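Atelier partagé Wosel : une cellule de tri en bac montée autour d'un bras KUKA

Le câblage est terminé, la calibration est en cours. Les premiers essais de préhension sont prévus avant novembre.
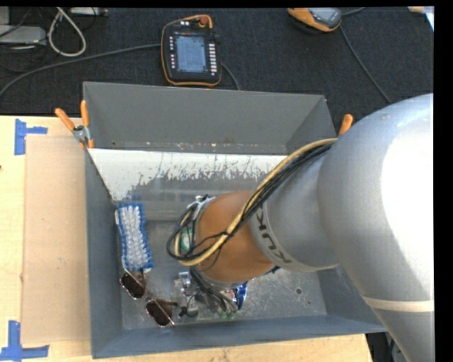 Le bras au-dessus du bac métallique, avec une brosse et une paire de lunettes de soleil au fond. À l'arrière, le pupitre de commande.

L'atelier partagé Wosel a entamé la mise au point d'une cellule de préhension en bac, construite par ses adhérents sur leur temps libre. Le projet, baptisé Tetero, vise à saisir un par un des objets du quotidien posés en désordre dans un bac métallique, puis à les déposer sur une zone repérée à côté. Aucune pièce n'est présentée dans une orientation connue à l'avance.

Le bras, de marque KUKA, a été acheté d'occasion à la société Sekora, qui renouvelait une partie de son parc. Il a été livré avec son armoire de commande et son pupitre. La remise en service a surtout porté sur l'alimentation : le local ne disposait pas d'une ligne adaptée, et le raccordement a dû être refait avant toute mise sous tension. Le groupe a ensuite repris les références d'axes une à une, à vitesse réduite.

La pince est un assemblage de l'atelier. Ses extrémités, vert pâle, ont été retenues après des essais sur banc avec d'autres doigts, qui marquaient les verres et laissaient glisser les surfaces brillantes. Le faisceau passe à l'extérieur du bras et forme une boucle au niveau du poignet, de façon à conserver du mou lors des rotations. Cette solution facilite le remplacement d'un conducteur, mais elle limite l'amplitude du dernier axe. Une butée logicielle a été ajoutée en conséquence. Un passage sous gaine est à l'étude.

Le bac est maintenu par des pinces de serrage à poignées orange, à l'arrière. Ce montage remplace une première fixation par équerres vissées, abandonnée parce qu'elle obligeait à repercer le plateau à chaque changement de position. Ses parois inclinées ramènent les objets vers le centre, mais elles réduisent l'espace disponible pour le poignet lorsque la pince descend près d'un bord. Les trajectoires d'approche sont donc calculées avec une marge de 44 millimètres par rapport aux parois, valeur que le groupe espère diminuer une fois la calibration affinée.

À gauche du bac, des repères en ruban bleu ont été collés près des coins d'un panneau de couleur beige. Ils délimitent la zone de dépose. Leur position est relevée au début de chaque séance et comparée à celle enregistrée dans le programme. Un écart supérieur à 2 millimètres entraîne une nouvelle prise de référence.

Le logiciel de planification, écrit par les adhérents, tourne sur un ordinateur distinct de l'armoire. Il envoie au contrôleur une suite de points, que celui-ci exécute sans correction en cours de mouvement. Le retour d'effort n'est pas encore exploité. En cas de contact anormal, l'arrêt repose sur la surveillance de couple du contrôleur et sur l'opérateur, qui garde le pupitre à portée de main. La vitesse en bout d'outil est limitée à 200 millimètres par seconde pendant toute la phase de mise au point.

Le jeu d'objets a été choisi pour ses difficultés. Les montures métalliques fines offrent peu de prise, et les verres foncés perturbent la mesure de profondeur. Les brosses posent un autre problème : saisies par les poils, elles pivotent pendant la levée. Le groupe envisage d'exclure ces zones du calcul des points de prise. Les rayures du bac créent en outre de faux contours, filtrés pour l'instant par un seuil réglé à la main.

La campagne d'essais comprendra 500 tentatives, réparties entre objets isolés et objets en contact. Chaque échec sera classé selon sa cause : détection, approche, fermeture de la pince ou perte pendant le transfert. Les journaux du contrôleur seront conservés avec les réglages utilisés, afin de pouvoir rejouer les mouvements hors ligne.

L'association Cullinane, qui gère un atelier du même type, a demandé à recevoir les plans de la pince pour l'adapter à un bras plus petit. Les fichiers lui seront transmis après la révision du support des doigts, dont l'entraxe doit encore être modifié. La cellule reste réservée aux adhérents formés à la procédure d'arrêt, et l'accès à la zone du robot est fermé pendant les essais.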